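About Restard Sewing Machine Service

Search this site Enter keyword Go

Restard is a sewing machine repair shop in Ermont. We clean, adjust and repair home sewing machines, sergers and a few of the smaller industrial straight stitch machines. We also sell used machines that we have gone through ourselves, and we teach a basic maintenance class when there are enough people to fill it.

The shop opened on Andrade Street as one bench in the back of a dry cleaner. When the dry cleaner closed we took over the whole space. The front room is now the counter and the used machines, and the benches are in back. There are two full-time repair people and one person who works the counter and handles parts orders.

What we work on

Most of what comes in is mechanical. Timing that has slipped, a feed dog that no longer rises, tension that wanders, old grease that has set up hard and locked a cam stack. We see a lot of all-metal machines that sat in a closet for years and will hardly turn by hand. Nearly all of those can be brought back. Plastic gears are a different matter. If the gear is still made we will replace it, and if it is not we will tell you what we know about finding one used.

We do take computerized machines for cleaning and mechanical work. We do not repair circuit boards. If the fault turns out to be in the board you pay the inspection fee and nothing more.

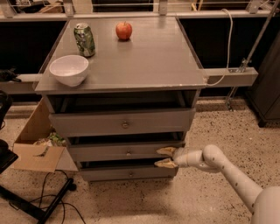
A standard service covers cleaning, oiling or greasing, a check of the hook timing and needle bar height, both tensions set, and a stitch test on three weights of cloth. The stitched sample goes home with the machine, pinned to the work slip. Please bring the foot pedal and the power cord, plus a bobbin in its case if your machine uses one. A good many problems are in the bobbin case, and we can't find them if it is still at your house.

Turnaround is normally 10 working days. In October it runs longer, as people get their machines out for holiday sewing and find that something is wrong. If you know you will be sewing in the fall, drop yours off in the summer.

Used machines

We keep a small stock of used machines for sale. Each one has had the same service we give a customer's machine, and each is sold with a 6 month guarantee on our work. Prices start at $200 for a plain zigzag machine with a case. We buy machines now and then, but please call before you carry one in. We have no room for treadle cabinets and have stopped taking them.

Parts and needles

Behind the counter we stock needles, bobbins, belts, light bulbs, presser feet and motor brushes. There are 900 part numbers in the drawers at last inventory, many of them for machines nobody makes anymore. If you are looking for a bobbin, bring an old one along. Several types look the same and differ by a hair in height, and the wrong one will give you loops under the fabric. 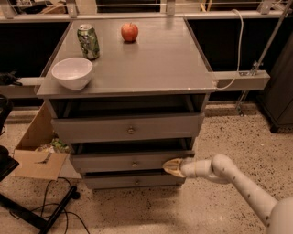

A gray dresser with a green soda can, an apple and a white bowl on top.

The maintenance class

The class is called Drovel, after the street where we first held it, and the name stayed when we moved it to the shop. It is one evening, two and a half hours. You bring your own machine and learn to take off the covers that are meant to come off, clean out the lint, oil it in the right places and change a needle and a bulb. We also go over thread tension in some detail. It is not a repair course and you will not be taking the timing apart.

Class size is limited to eight by the number of outlets. There is a sign-up sheet at the counter, and we call everyone on it when the next date is set.

Estimates and pickup

We look at every machine before giving a price. If the repair will cost more than the standard service we call you first and wait for an answer. Finished machines are held for 60 days. After that we call once more, and then storage is charged by the week.

Parking is on the street or in the lot behind the building. The back door has no steps, so use that one if your machine is heavy. Ring the bell and someone will come out with the cart.

Page updated 13 Jun 2021

Related pages
Standard service price list
Which needle for which fabric
Used machines in stock
How to pack a sewing machine for shipping
Bobbin types we carry

Contact us | Copyright Restard Sewing Machine Service | Back to top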